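# Sindeo folding kneeler, after one winter
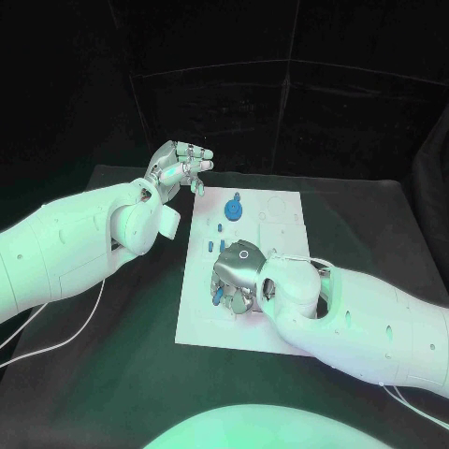 I bought the Sindeo kneeler in March for my morning prayers, when the stone floor of our chapel in Runditcombe became too much for my knees. It weighs over 2 kilos and opens in one movement. At home I keep it beside a dark table with a white board lying on top. The padding is firm and has kept its shape. I can stay down for 15 minutes without pain, and before it was maybe five.

The colour is a dull grey, good for a church. I am less happy with the hinge. It squeaks, and during the silence on Saturday evening everyone turned to look at me. Alcides Prado, our deacon, put candle wax on it and this helped for a week.

The older model from Tahiri has a shelf for the prayer book. I miss this shelf very much.

Four stars. I would buy it again, but with a better hinge.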